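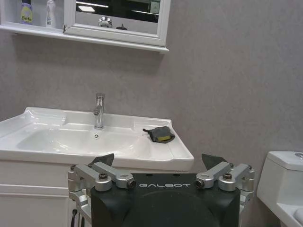

投稿:Eleri Nicholas|カテゴリ:トラブル対応ログ|10月

印刷する|メールで送る

件名:名簿の宛名ラベルが途中からずれる&一部の人が消える件(解決済み、ただし一か所もやもや)

えー、長くなります。先に書いておくと、最終的にラベルは全部ちゃんと出ました。同じ症状で検索してきた人は、下のほうの「原因その2」だけ読めばたぶん足ります。時間のある人はどうぞ最初から(笑)

■環境
・名簿管理ソフト:Priltutus(春に旧版から乗り換え)
・プリンタ:Holzerの2段トレイのやつ。給紙は手差し
・ラベル用紙:Wunenの12面、A4
・登録件数:1,224件
・今回印刷したい人:秋の会報を紙で受け取る人だけ、665件

うちの会は合唱の同好会なんですが、昔のメンバーやら演奏会に来てくれたお客さんやらが名簿に全部入っているので、人数だけ見るとやたら立派です。歌ってる人はもっとずっと少ないです。

■症状
(1)1枚目はきれい。2枚目でちょっと下がって、5枚目あたりで住所の最後の行が次のラベルに乗っかる。
(2)出力の件数が449件しかない。665件のはずなのに216件足りない。

最初は(1)しか気づいてなくて、ずっとプリンタを疑ってました。(2)に気づいたのはAlun Mathiasさんです。「僕の分がないよ」って言われて、いやいやあるでしょ、と探したらほんとになかった。ご本人に言われるのがいちばんこたえますね……。

■試したこと(だめだったもの)

14:10 プリンタの電源を入れ直す。変化なし。まあそうですよね。

14:25 用紙の向きを逆にして差してみる。ずれる方向は同じ。用紙を2枚無駄にしました。

14:40 ドライバを削除して入れ直し。再起動が2回入って、そのあいだにお茶を淹れました。結果は変わらず。しかも既定の用紙サイズがレターに戻っていて、しばらく別のずれ方をしてました。入れ直した人はここ要確認です!

15:20 余白の設定を上に1ミリ詰める。1枚目が詰まっただけで、5枚目はやっぱりずれる。ここでようやく「枚数が進むほどひどくなるなら余白じゃないのでは」と思い至りました。もっと早く気づきたかった。

15:45 普通紙に印刷して、ラベル用紙に重ねて窓に透かしてみる。これはやってよかったです。ラベル用紙は安くないので、これからやる人は最初から普通紙でやってください。

■原因その1(ずれのほう)

Colin Pilkingtonさんに電話したら、「ページごとに改ページしてる? それとも1本の長い表?」と聞かれて、見たら1本の長い表でした。Priltutusの「ラベル(連続)」という書式を選んでいたんです。これはロール紙用らしくて、A4で使うとページの境目を知らないまま延々と流し込みます。だから1枚進むたびに端数がたまっていく。

直し方:
 ファイル → 印刷書式 → 「ラベル(シート)」を選ぶ
 → 面数を「2列×6行」にする
 → 「ページごとに位置をリセット」にチェック

3つ目のチェックは画面をいちばん下までスクロールしないと出てきません。うちのノートパソコンだと完全に隠れてました。これでずれはぴたっと止まりました。最後の1枚まできれい。声が出ました。

■原因その2(消えた人のほう)

さて本題です。件数が足りない件。

サポートに問い合わせる前に、消えた人のリストを作ってみました。Branwen Hopkinさんが紙の控えを持っていて、二人で床に座って突き合わせ。夕方の2時間がこれで飛びました。で、消えた人に何か共通点がないかと眺めていたら、Branwenさんが「この人たち、みんな古い人じゃない?」と。

そうなんです。全員、旧版のころに登録した人でした。旧版では会報の受け取り方が「郵送」、新しいほうでは「郵便」。一文字違うだけ! 乗り換えのときに値はそのまま運ばれてくるんですが、抽出条件の「郵便」には引っかからないので、黙って落ちます。エラーも警告も出ません。そこは出してほしい。

直し方:
 一覧表示 → 「受取方法」の列で並べ替え
 → 「郵送」の人を全部選択
 → 右クリック → 一括変更 → 「郵便」
 → 保存してから抽出し直し

一括変更の前にバックアップを取ってください。私は取らずにやって、途中で画面が固まって、心臓に悪い40秒を過ごしました。無事でしたけど真似しないでください。

抽出し直したら665件、ぴったりでした。Alunさんもちゃんといます。

■まだわからないこと

一括変更したあと、Sustomon(メール配信のほう)と同期したら、7件だけ「郵送」に戻っていました。手で直してもう一回同期したら今度は戻らなかったので、とりあえず放置しています。同期の順番の問題かなと思ってるんですが、確証はないです。わかる人いたら教えてください。

■サポートとのやりとり(抜粋)

問い合わせは原因その2がわかったあとに一応送りました。Alois Kusterさんという方から翌朝に返事があって、こんな感じです。

「旧版の値が残る件は把握しています。次の更新で、未定義の値がある場合に取り込み画面で一覧を出す予定です。Sustomonとの同期については、同期ログをお送りいただければ確認いたします。」

ログの場所がわからなくて聞き返したら、「設定 → 連携 → 右上の歯車」だそうです。歯車が3つある画面なので、いちばん右のやつですね。送りました。返事が来たら追記します。

■追記

Alois さんから返信あり。戻った7件は、Sustomon側で誰かが直前に住所を編集していたのが理由でした。編集日時が新しいほうが勝つ仕組みで、受取方法もまるごと上書きされるそうです。編集したのは……たぶん私です。引っ越しの連絡をまとめて入れた記憶があります。はい。

対策として、名簿を直すときは必ずPriltutus側で直す、Sustomonでは住所をさわらない、ということにしました。パソコンの横に付箋も貼りました。

■次の人へのメモ
・ラベル用紙の残りは棚の上の段、青い封筒の下です
・手差しは一度に10枚まで。それ以上だと2枚いっしょに吸い込みます
・会報を折るのは印刷の翌日にしたほうがいいです。同じ日に全部やると腰にきます

ステータス:解決済み

このサイトではCookieを使用しています。閲覧を続けると使用に同意したものとみなされます。 同意する|設定

お問い合わせ|© 同好会事務メモ|ページの先頭へ戻る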